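Department of Mechanical and Control Engineering
Student Project Report: Group 15

Loss of Held Parts during Simulated Tray Sorting: Investigation of a Gripper Fault

1. Purpose of the report

The project set out to build and test a sorting routine for a single robot arm working over a set of trays. The routine was developed wholly in simulation, using the Tundel environment provided by the department. During the second block of trials the arm began to release parts before it had reached the place position. The original aim of comparing two path planners was set aside with the agreement of the module leader, and the remaining project time was given to finding the cause of the fault. This report records what was found, what was changed and what remains open.

2. Simulated work area

The work area consists of four long, narrow trays laid side by side on an off-white mat. The parts are small rings, grey cylinders, plain blocks and a few odd shapes added to make recognition harder. The room model around the mat was taken from the standard Tundel library and was not altered. The group kept the low lighting and image noise of the library room, as the module handbook asks for conditions that are not ideal.

At the start of each trial the parts are placed by script. The placing script was written by the group and may set a part at the end of a tray, against the rim or outside the trays altogether. Some starting positions therefore require the gripper to work close to the raised edges. 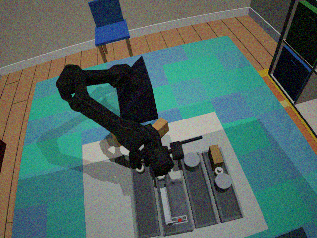 Figure 1. The arm over the far ends of the trays, with the leftmost tray holding a single white ring.

The arm is driven by a controller called Flarner, written by an earlier student group and passed on with its source code. Flarner takes a target position, plans a path and sends closing commands to the gripper. The present group made no changes to Flarner before the fault was noticed.

3. Description of the fault

In a faulty trial, the gripper closes on a part, the controller reports a successful grasp and the arm lifts. At some point in the transfer the closing force falls to zero and the part drops. The controller does not register the loss. It carries on to the place position, opens the gripper and records the part as sorted.

The group considers the second half of this behaviour to be the more serious. A dropped part in simulation costs nothing, but a controller that reports success after a drop would be a safety matter on real equipment, where a part might fall outside the guarded area and the machine would continue its cycle.

The fault was first noticed when the tray totals in the results file did not agree with the final state of the simulation. Of the 4,000 transfers in the second block, 241 were recorded as sorted when the part was not in its tray. The first block had been run with a shorter path and showed no such cases.

4. Method of investigation

The results file alone could not show when the closing force was lost. The group therefore repeated the affected trials from their stored starting positions and logged the gripper command at every step of the simulation. A wide-angle view close to the gripper was saved together with the log, so that each change in the command could be checked against the position of the fingers and the nearby parts.

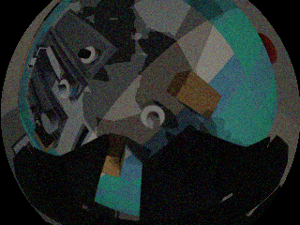 Department of Mechanical and Control Engineering | Undergraduate Projects | Robotics Laboratory

The close view proved useful but has limits. The two fingers take up much of the lower part of the image, and objects are visible between them only through a narrow gap. The strong curve towards the rim also makes it difficult to judge distance. For these reasons the images were used only to support the log, and no measurement was taken from them.

Three possible causes were examined in turn.

4.1 Contact with the tray rims. It was first thought that the fingers were striking the raised rims and being forced open. The contact record showed rim contact in a small number of the faulty trials, and in the same proportion of sound ones. This cause was rejected.

4.2 Friction settings. The friction values for the rings and cylinders were raised in steps. The number of drops did not change, which was to be expected once the log had shown that the closing force itself was being removed.

4.3 Command time limit. Flarner holds each closing command for a fixed period of 2 seconds, after which the command must be renewed. The renewal is sent at the end of each path segment. Where a segment takes longer than the limit, the command lapses before it can be renewed. Every faulty trial contained at least one such segment.

5. Correction

The renewal was moved out of the path planner and into the main control loop, so that it no longer depends on segment length. A check of finger separation was added after lifting and again before placing. If the fingers have closed further than the width of the part allows, the arm stops and the trial is recorded as failed.

The affected trials were repeated with the corrected controller and no part was dropped. The stop function was tested separately by deleting the held part during transfer. The arm stopped in each case, although with the thinnest part, the long narrow bar, the margin was small and the check may not be reliable.

6. Points for later groups

The separation check depends on a table of part widths which is entered by hand. An error in the table would defeat it. A Ronow force sensor model is available in the library and could replace the table, but there was not enough time to fit it.

The group also failed to compare the results file with the final tray contents during the first block. This comparison is now run at the end of every trial, and the script is stored with the project files in the folder named Ziółkowski, together with the step logs and the corrected source code.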